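Workshop notebook, March, Saturday, started just after 9

Right, tabletop day. I promised Corina I'd write this one up properly because last time I refinished anything in here I put "sanded, oiled, fine" and she's been quoting it at me ever since.

Where things stood first thing: the big pale table had the old finish off it apart from the strip along the back, and I'd left that strip because my shoulder gave out on Thursday's session. The old stuff was horrible. It went on before my time and had turned that orangey colour, sticky in patches, with a ring where somebody kept a glue pot for what must have been years. Scraper first, then paper. I tried the little card scraper from the Jemport set and I take back what I said about it, it's lovely once you've put a decent burr on it! The trick (Corina's, not mine) is to stop leaning on it and flex it with your thumbs, and then you get proper shavings instead of dust. I went through the whole back strip before the kettle had been round twice.

The glue pot ring wanted more persuading. I didn't want to dig a hollow trying to chase it, so I scraped wide, a good hand's width either side, and kept checking with the straight edge. You can still find it if you know where it was and the light's low. I know where it was. I'm going to try very hard to forget.

Sanding: 80 only on the bad patch, then 120, 180, 240 over everything, always with the grain. Vacuumed between each. Wiped with a damp cloth after the 180 to raise the fibres and left it while I had lunch, then knocked them back with the 240. I was going to skip that bit, and then remembered the bench by the door, which felt like a cat's tongue for months.

Test pieces, all done on the offcut from the underside rail, so the colour should be near enough:

Tivgate hardwax, one coat: went noticeably yellower. Nice on a darker timber, wrong for this.

Lodhi white oil, one coat: barely shifts the colour, a bit chalky down in the softer grain. Second coat fixed the chalkiness.

Privix water-based matt: quickest by miles and keeps it very pale, but it feels like plastic under your palm and I don't fancy patching it every time somebody drags a vice across it.

Lodhi wins, then. Corina thinks the Privix would last longer and she may well be right, but this is a table people lean on all day and I'd sooner re-oil it each spring than strip it again in five years. We had a fairly brisk discussion on the subject over the biscuits. She's written "told you so" on a bit of masking tape and stuck it inside the cupboard door, ready for use.

First coat went on thin with a lint-free rag, left 20 minutes, buffed off. Don't let it sit longer than that, it goes draggy (see the far end of the test piece, where I took a phone call). Second coat the same way late afternoon.

And I have to say I'm chuffed. It's come up smooth and matt, all creams and beiges with a touch of pinky tan, and you can follow the fine lines running right away from you. I'd no idea there was so much figure hiding under the orange. There's a long stretched oval over on the left, rings inside rings, and I must have had my sandwiches on top of it for three years without once noticing. 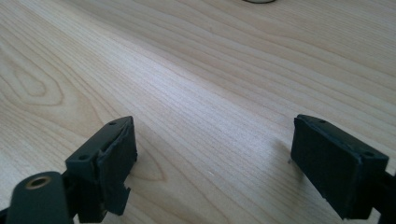
So the rule from now on, and I'll put a proper notice up, is no glue pots straight on the wood. Use a tile, there's a stack of them under the sink. Mugs as well, at least until the oil has gone off fully, and the tin says a week for that. Rags went outside flat on the wall to dry, NOT in the bin, please, they can heat up on their own and I'd like the building to be here on Monday.

Still to do:

Edges. I only gave them one coat and the front one looks thirsty already.

Underside, one coat at least, so the top doesn't start to cup. Needs two of us to turn it over.

Order more 240, we're down to the scrappy bits.

Ask Corina what she did with the felt pads for the feet. She says they're in the blue drawer. They're not in the blue drawer.

Half a tin of the Lodhi left, lid hammered down, on the shelf above the drill press with the date on it.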